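Bench diary, two-arm table
by Aileen Tolentino
February

In at 7:40. Left arm faulted again on the second wake-up, same joint as before. Natnael had left a note on the log sheet saying the cable was rubbing at the wrist, so I started there. The sleeve had a flat spot but the wires inside were fine. I gave the cable more slack and tied it again so it has room when the wrist rolls over.

After that the fault went away for the whole morning. I am not calling it fixed until it gets through a full day.

Zeroed both arms. The right one came up 2 mm low at the fingertips, so I ran the Plevar routine again from the start and it came back level. Checked the rail bolts while I was there. One on the right side took a quarter turn. Marked it with paint pen so we can see if it moves.

Desta wants the bins kept on the left half of the table, one behind the other, and the arms set up so the left does the reaching into them. The right waits over bare wood with its fingers open. I don't love how far the left forearm has to fold to get over the rear bin, but the elbow clears and the numbers in Yimer look okay. The front bin has most of the clothes in it, the navy one with the dots on top of a lot of it. Only a small white and gray pile in the rear.

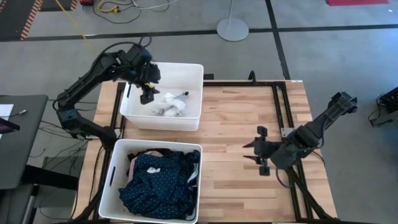 After lunch

Cycle count was 1699 when I sat back down. Zewditu asked for the grip force down a notch on thin fabric, so I dropped it to 16 percent on both sides and saved it under a new name. The old file is still there if she hates it.

Floor cables are still a mess between the desk and the table. Chaltu has ordered a cover strip from Penstead – no date on it yet.

One warm motor on the left, near the wrist. Not hot. Will check it first thing, before anything has run.

To do: spare finger pads, new sleeve for the left cable, ask Natnael where the small hex keys went.

Recent entries
Left arm fault, first look
Moving the right rail bracket
Finger pads, worn set and new set
Yimer update and what it broke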